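Shape sorter

A shape sorter is a toy in which loose pieces are matched to holes of the same outline. It is usually given to children from the age of one, although many keep using it until they are 4 or 5. The simplest kinds have a circle, a square and a triangle. Harder ones add stars, crosses and hexagons.

Children tend to begin by trial and error, pushing a piece at any hole within reach. Turning the piece to fit comes later – often months after the child can name the circle. Round pieces are learned first, as they fit in any direction.

Sorters are sold as boxes, balls, drums and flat boards. The Rarkell board, first sold in June as part of the Mushi nursery range, came with a printed guide for parents. Small parts are a choking risk, and most countries set a minimum size for pieces meant for children under three. 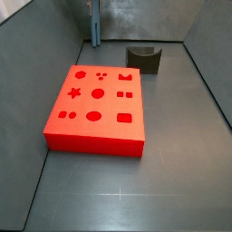
Rehema Shirima has argued that too many shapes at once put younger children off, and that a sorter with a few plain outlines is used for longer. Other writers on play give more weight to whether an adult joins in.

See also: Jigsaw puzzle, Nesting toy, Stacking rings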